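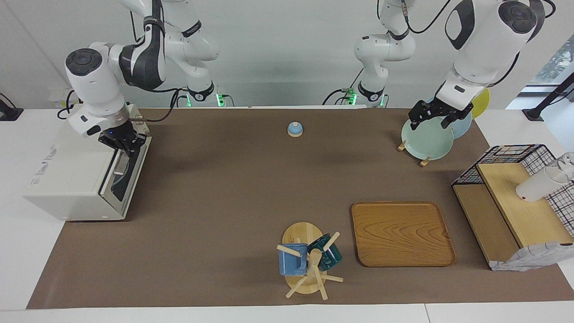

Two arms, one plate rack and a toaster oven: the left gripper has hold of the green plate.

I've spent most of this spring arguing with people about planners, and I'd like to argue with you too. My position is simple: we throw away far too much of what our software knows at the moment it makes a decision, and then we sit around guessing why it did what it did.

Take a plate in a rack. It's thin, it's standing on edge, there are pegs on both sides and another plate leaning right behind it. Our grasp planner at Prarden spits out 300 candidates for something like that, throws most of them out, and hands over a winner. Great! But what did it throw out, and what for? Until April we logged the winner and a score, and that was it. So when a plan went bad, Magdy Saber and I would pull up the score (0-point-something, very helpful) and start making up stories. He'd blame the depth data, I'd blame the collision margins, and we'd both go to lunch annoyed.

Then Beca Maddocks got fed up and changed the planner to save every rejected candidate with the check that killed it. It took her 2 days. The first log I opened had 191 candidates rejected by the same collision check, against a fat bounding box somebody had put around the whole rack, pegs, gaps and all. My margins were fine, thank you, but I'd also been staring at that box in the viewer for weeks and never thought twice about it.

The pushback I get is about speed and disk space. Bayu Chong measured it on our setup and the extra logging costs 25 milliseconds per plan. I can live with that. I lose more time looking for my coffee. Disk space is a fairer complaint, and we do delete the old stuff every Wednesday, which has already bitten me once.

Two arms make all of this worse, by the way. Now one arm's perfectly good path can get tossed over where the other one happens to be parked, and if your log only says "no solution" you'll go and retune the wrong arm. I've done it. I'd rather have a bigger, uglier log and a mediocre planner than a clever planner that won't tell me anything, and if you're choosing a motion library this year, ask to see its failures first.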